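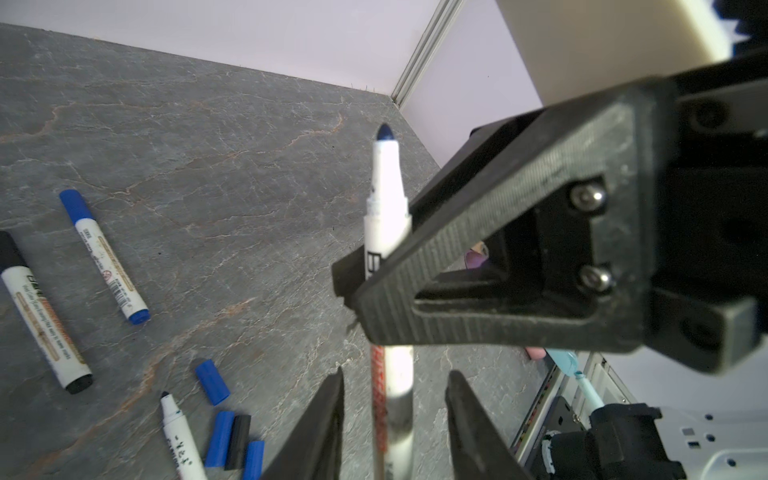
Search stories, authors, issues

The Blue Ones

5 min read

My uncle Eustaquio had already signed for the markers by the time he called me, so there was no use arguing, and I argued anyway.

"They're good markers," he said. "They're office markers. People always need them."

"Who needs them?"

"Offices."

He had gotten them from a man named Santoso who was closing down a supply business behind the tire place, and who had told him, according to my uncle, that the caps alone were worth what he was asking. I have thought about that sentence many times. I can't find a way to make it true.

I drove over after work. It was November and dark by the time I found parking. The table was pulled up against the kitchen wall where it has been since my aunt picked it out, the gray one made to look like stone, with white cracks and rusty lines wandering all over it. She used to say it looked like a river seen from an airplane. I always thought it looked like something had leaked. I'd never said so while she was alive and I didn't say so then.

There were markers all over it. More were in boxes on the chairs, and he was standing, having given up every seat in the house to inventory.

"Sit," he said.

"Where?"

He moved a box to the floor, and then looked at the floor like it had let him down.

The plan was this. He would test each marker, put the good ones in one box and the dead ones in another, and sell the good ones to a woman at Melta, the tutoring center on Elero Street, who had more or less promised to buy them. I asked what more or less meant. He said she had smiled.

"Did she say a price?"

"She said to bring them by."

"That's what you say to get somebody out of your doorway."

"You weren't there," my uncle said, and handed me a pad of paper.

So we tested markers. You'd think a marker would either work or not. What they mostly did was work a little. They'd give you a decent line for an inch and then go pale, like somebody losing confidence in a story, and you'd have to decide. My uncle decided generously. He'd scribble until the paper went fuzzy and then announce that the ink was waking up.

"It isn't waking up. You're just pushing the last of it out."

"Write slower."

"A kid in a tutoring center isn't going to write slower."

He put it in the good box. When he went to get the coffee I took it out and put it in the other one. When I went to wash my hands, I'm fairly sure he put it back, since later on I met a marker that had the same chewed-looking cap and the same attitude.

He kept score on the back of a gas bill. I didn't trust his score so I kept my own, and when we stopped to eat I had 147 good ones and he had 153.

"We're close," he said.

"We were testing the same markers."

"So we're very close."

He'd made eggs. We ate them standing at the counter because the chairs were still taken. I asked him what he'd paid, which I had been saving, and he told me about the quality of the felt. I asked again. He told me that Santoso had a daughter in nursing school. The third time he said a number, and I put my fork down, and he said it included the boxes.

I should say that this wasn't the first time. There had been the Breltix knives, which you were supposed to never have to sharpen, and you didn't have to, in the sense that sharpening made no difference. There had been a freezer. My aunt handled these things by letting them sit in the hall until he got tired of walking around them. She never told him he'd been taken. I asked her why once and she said, "He knows, mijo. He's standing right there." I took that to be a kind of excuse for him. I still do, mostly.

After the eggs he wanted to do the blue ones.

He had been putting them off. The black ones and the red ones had come in mixed lots, but the blue ones had their own box, still taped, and on the side somebody had written 1,016 in pencil. I said there was no way that box held 1,016 of anything. He said maybe it was a part number. I said maybe it was the number of people who'd turned the box down.

He cut the tape with one of the knives. It took a while.

I picked one out near the top and pulled off the cap and drew a line, and it was blue. I mean it was really blue, dark and wet, all the way across the pad and off the side, and it left a stripe on the table an inch long.

Neither of us said anything. I tried another. It was the same. He tried one, going slow out of habit, and then going fast, and then he wrote his whole name, Eustaquio Zepeda, with the big Z he does on checks.

"Well," he said.

"It's the top layer. They put the good ones on top."

"Pull from the bottom, then."

I pulled from the bottom. I dug down the side like I was checking strawberries, and I got one from the corner with somebody's old thumbprints on it, and it wrote as well as the first. I tried two more. I was aware of how I looked.

"She probably only wants black," I said. "For the whiteboards. Blue's hard to see from the back."

"Could be."

"And she might've just been smiling."

"Could be," my uncle said. He had wet a paper towel and was working on the stripe I'd left on the table. It didn't come up. He tried dish soap and then he tried his thumb, and he got it to where it was a little lighter, lying right next to one of the rusty lines and going about the same way.

"It won't come out," I said. "Those are permanent. You can't sell permanent markers to somebody with whiteboards, you know that? Did you even ask him?"

He stepped back to look at the stripe. He tilted his head one way and then the other, and I knew what he was doing, he was looking down at it from the airplane.

"She'd have had a fit," he said, pretty happily, and went to see about the coffee.

I read the side of the marker. The print was small and I'd left my glasses in the car. I got my coat and told him I'd be right back, and he said to bring in the boxes from the porch while I was out there.

"What boxes?"

He had the water running and said he couldn't hear me.

147 shares
Comments (5)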